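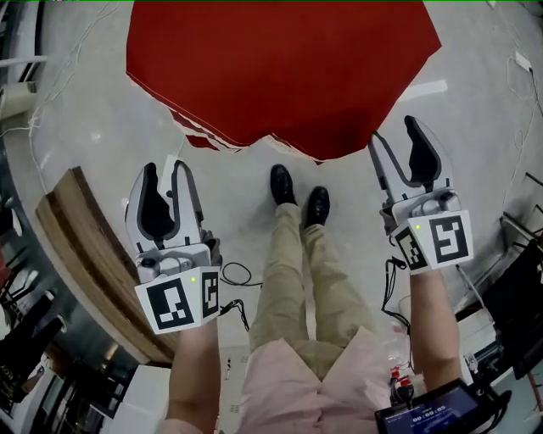
**Walking the course at Gadmont with a push cart, is it allowed?**

Posted by Rochelle Rutherford, 20 November 2025

We have a tee time at Gadmont in May, four of us, and two in the group don't want to ride. The booking page only lists a cart package. Can you walk it with your own push cart? Also, how far is it from the 9th green to the 10th tee? Someone at my home club said it's a long haul. I play off the forward tees and carry a 6 handicap, if that matters.

---

**Alby Dunstan**

Yes, you can walk. The cart package is what the website shows by default, but if you call the pro shop they will take the cart fee off. Do it before the day you play, as they don't like changing it at the counter.

The walk from 9 to 10 is 600 yards by the path, most of it uphill. You pass the clubhouse on the way, so you can stop for water. The rest of the back nine is easy going until 16, a par 4 that plays 479 from the back tees and a good bit less from the front. Leave your push cart on the left side of that green. The path to 17 starts there and there's a ditch on the right.

Soft spikes only. They do check.

---

**Plirkutov**

I played there once and rode, so can't say about walking. Greens were slow. Adbridge is cheaper and flatter if your friends have bad knees. The range balls are included there too, or they were when I went.

---

**Rochelle Rutherford**

Thanks Alby, I called and they took the fee off for two of us. The other two are keeping their cart.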